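# Torkport Small Talk Deck – 119 cards

Conversation starters for people who go blank at parties. Pull a card, ask the question, listen to the answer. Works at dinner, on a long drive, first week at a new job. 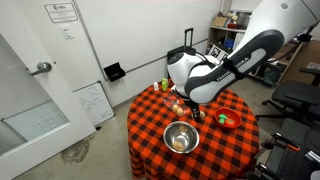 ## What you get

- 119 cards, one question each
- 56 easy ones (food, pets, worst haircut), the rest go deeper
- Tin with a hinged lid – fits a coat pocket, not jeans
- Fold-out sheet on follow-up questions. Read it first!

## Who its for

Shy folks mostly. Also new roommates, book clubs, couples who only talk about the dishwasher. Ages 14 and up. Some cards ask about money and old fights, so pull those if your in-laws are coming. They have a gray dot on the back.

## How to play

No score. Oldest player draws first, or whoever's hungriest. Everyone gets one pass per round. Don't correct poeple's answers.

## Details

Item no. 295. Matte card stock, rounded corners. Second printing – the typo on the "first crush" card is fixed. Tin color may vary, silver or navy.

Goes with the Brollport Listening Journal, sold seperately. Bundle back in stock in December.

Orders in by noon Saturday go out Monday. Returns OK within a month if the cards are still banded.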